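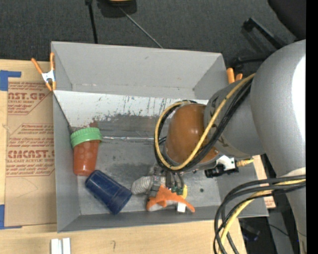 Since October, the returns section at Cerkeo has worked with a robot arm on one of its sorting tables. I have supervised that section for four years, and colleagues at our other site in Punance have asked me to set down what the change has meant for the staff. The views below are my own.

Returned household goods and toys reach us mixed. A single bin may hold a plush toy, a plastic cup and a lidded container, and each must go to a different shelf. Before October, every item was lifted out by hand, checked against the Plumeo stock list and placed on its shelf. A full shift of this work is tiring for the shoulders and wrists, and the section had the highest number of requests for transfer in the building.

The arm now does the lifting on one line. Staff members on that line check condition, read tags and decide what may be sold again. The lines beside it are still worked by hand, and management has confirmed in writing that this will remain the arrangement through the current contract with Jireš.

No position was removed. That statement requires some detail, as it has been repeated rather freely. Two employees moved to the inspection desk at the same rate of pay. Two temporary contracts that ended in the fall were not renewed, and I believe it is fair to mention those contracts whenever the first sentence is used.

Training took 40 hours per person. The sessions covered safe distance, the stop button, and what to do when an item is dropped or held badly. Soft items required the most attention in the early weeks. Glória Macedo, who has sorted returns longer than anyone else in the section, asked that the written instructions be shortened to a single page, and that page is the one now posted at the table.

The pace of the work has been the main subject of complaint. A person sorting by hand can slow down for a moment and recover the time later. A person waiting for the arm cannot choose when to pause, and several employees reported feeling watched by it, although it keeps no record of individual staff. We responded by rotating positions every 60 minutes. Complaints have become fewer – they have not stopped.

There has also been a loss of conversation. The sorting tables used to face each other. The safety area around the arm required one table to be turned toward the wall, and those who work there have told me that the shift feels longer. A new floor plan was submitted to the facilities office and is awaiting approval.

Employees who wish to comment on the rotation schedule may do so in writing or speak with me at the start of any shift. The schedule will next be revised when the floor plan has been decided.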